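How does a band go on tour?

Short version: lots of lorries, lots of sandwiches, not much sleep. Longer version below. Grab a drink, it's a long one.

First things first. What IS a tour?

A tour is when a band plays in one town, packs up, drives to another town and plays again. And again. Some tours are four nights. Some go on for a year or more. Each night is called a date, or a show, or a gig. All the same thing really.

For this page we're following a made-for-the-road band called Flakulix. Four players, two singers (one of the players sings too, so do the sums yourself). They had 7 shows to do in March. Smallest hall held 800 people. Biggest held 1646. That's a decent sized tour, not a giant stadium one.

Who decides where they play?

Not just the band. There's a person called a booking agent. The agent rings up halls and says, are you free on this night? Sometimes the hall says yes. Often the hall says no, we've got wrestling. So the agent moves the dates about like a sliding puzzle.

Then there's the promoter. The promoter pays to put the show on - hires the hall, prints the posters, sells the tickets. If loads of people come, the promoter makes money. If hardly anyone comes, the promoter loses money and is grumpy.

The map matters too. You don't want to play at the top of the country one night, the bottom the next, then the top again. That happens sometimes. Crews hate it. They have a name for it, a "dartboard tour", as if someone threw darts at a map.

What's in the lorry?

More than you'd think. Flakulix needed two lorries. In them:

Speakers, big ones, in boxes with wheels.
Lights, and the metal bars the lights hang off. The bars are called truss.
Drums, guitars, keyboards, spare drums, spare guitars.
Miles of cable. OK not miles. But lots.
Rugs. Drummers put a rug under the kit so it doesn't slide forwards.
Tape. So much tape.

Everything travels in a flight case. A flight case is a tough box with metal corners and foam inside, cut to the exact shape of the thing that goes in it. Each case has a number or a colour on it so it goes to the right bit of the stage. Blue for lights, red for drums, and so on. Every band does it differently.

Packing a lorry is called "the pack" and there's one person in charge of it. Last thing needed goes in first. First thing needed goes in last. Try it next time you pack for holiday, with your pyjamas on top.

Load-in

Load-in is carrying all the stuff into the hall. It can start at eight in the morning, or even earlier. The hall is cold and dark and looks nothing like it will later on.

The order goes like this. Lights first, because they hang from the roof and you can't have people walking about underneath with drums. Motors pull the truss up slowly. Everyone wears a hard hat. Then speakers. Then the risers, those are the little platforms the drummer and keyboard player sit on. Then the instruments.

The people who do this are called the crew. Some travel with the band and some live locally and come just for the day. Local crew are brilliant becuase they know where the lift is, and which door sticks.

Jobs on the crew

Tour manager. In charge of everybody. Knows what time the bus leaves. Will leave without you.

Backline tech. Looks after the instruments. Changes strings, tunes guitars, fixes a wobbly cymbal in the dark.

Front of house engineer. Stands at the big desk in the middle of the crowd and mixes what YOU hear.

Monitor engineer. Sits at the side of the stage and mixes what the BAND hears. Different job, different desk. The singer might want loads of voice and no drums. The drummer might want only drums.

Lighting designer. Works out the colours and when they change.

Merch seller. Sells the T-shirts. Hardest bit is the queue at the end.

Caterer. Feeds everyone. Most popular person on any tour.

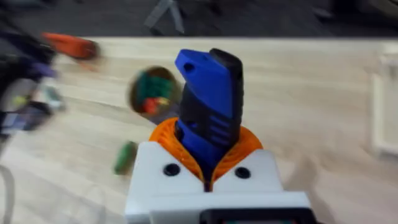 Orange fingers holding something blue and black upright.

Soundcheck

Mid afternoon, usually four o'clock or so. The band come on and play to an empty room. They don't do the whole show. First the drummer hits one drum, over and over. Thump. Thump. Thump. Then the next drum. It's really boring to watch! But the engineer is listening to each one and turning little knobs until it sounds right.

Then bass. Then guitars. Then voices. Then one whole song, maybe two.

An empty hall sounds different from a full one. People soak up sound, all those coats and jumpers. So a hall that's echoey at soundcheck calms down once the crowd's in. The engineer has to guess a bit.

Word box

Set list - the songs, in order, printed big and taped to the floor
Support act - the band who play first
Rider - the list of food and towels a band asks for
House lights - the normal lights in the hall. When they go off, it's starting
Encore - extra songs after the band pretends to go home
Load-out - load-in, but backwards and faster

About that rider

Some riders are silly. Most are dull. Flakulix asked for bananas, hot water, honey, tea, clean socks and a loaf of bread. The socks sound funny, but would you want yesterdays socks on a bus with eleven people?

Singers like warm drinks, so there's nearly always a kettle. Try to have a bus near one.

Showtime

Doors open at seven. The people who queued longest run to the front. The support act plays for half an hour. Then a gap, called the changeover, when crew in black clothes scurry about. They wear black so you don't notice them. Look out for them next time, they have tiny torches.

House lights go down. Everyone screams. On they come.

Flakulix play for an hour and a half, then go off, then come back for two more songs. Yes the encore's on the set list. Yes they always knew they were coming back. Clap anyway.

The night at Skekport had 1032 tickets and they all went. Skekport's an old hall by the water with a balcony that runs round three sides. At Watard the hall was newer, with a flat floor and a much bigger stage, so they could spread out and use all their lights. Same songs at both. Felt totally different, says everyone who went to the two of them.

How loud is it?

Loud. Sound is measured in decibels. Talking is 60. A show can be 100 or a bit over. That's loud enough to hurt your ears if you're in it for long, so kids should wear ear defenders, the ones that look like big headphones. Lots of the crew wear ear plugs all night. Lots of the band do too. Don't stand right by a speaker even if there's a nice gap there. That's WHY there's a gap.

Then it all comes down

The last note ends and load-out starts before the crowd's even gone. Drums off. Cables coiled. (There's a special way to coil a cable, over then under, so it doesn't twist up. Takes ages to learn.) Lights come down once they've cooled. Boxes shut, boxes rolled up the ramp, lorry doors closed.

It took all day to build and it takes a couple of hours to pack away.

Then onto the bus. Tour buses have bunks, stacked up like shelves, each with a curtain and a little lamp. You sleep with your feet pointing towards the driver. If the bus stops suddenly, better to bump your feet than your head. Everyone wakes up in the next town, and off we go again.

Have a go yourself

Plan a tour! You need a map, a pencil and a bit of string.

1. Name your band. (Ours was called Do. Just Do.)
2. Pick five towns on the map.
3. Lay the string from town to town. Cut it where it ends.
4. Now put the towns in a different order and do it again with new string.
5. Which string is shorter? That's your tour.

Extra hard version - one of your halls is only free on the second night. Now what order do you go in?

Write out a set list too. Ten songs. Start with a fast one, put a slow one somewhere in the middle so the drummer gets a rest, and save the one everybody knows for the encore.

Page last checked 12/10/2021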